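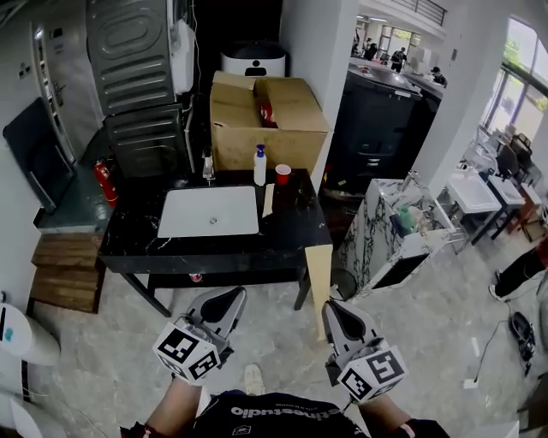 Getting Hard Water Marks off a Bathroom Faucet

Posted 8/18/22

We moved to Stoklow in February and by the end of the month my chrome had gone cloudy. I'd never lived with hard water before (lucky me!) and I tried every spray at the store first. What works is plain white vinegar and a bit of patience.

Soak a paper towel, wrap it around the spout and leave it for 45 minutes. Poke at the crust around the base with an old toothbrush, rinse with cool water and dry it right away with a soft cloth. If there's still a ring, do it again, don't reach for steel wool. I scratched up a perfectly good shower handle that way and I'm still mad about it.

Keep the vinegar off marble

It eats the shine right off real stone, and so does lemon juice. Lay a folded towel around the faucet before you start, and wipe up drips fast. For the counter I stick to a squirt of dish soap in warm water, then a dry cloth, and that's it.

Slow drains

Pull the hair out first, it's gross but it takes a minute. Then a kettle of hot tap water, not boiling if your pipes are plastic.

Soap pumps that stick

Take the top off and pump hot water through it until it runs clear. I do mine whenever I refill, usually while the towel is soaking on the faucet.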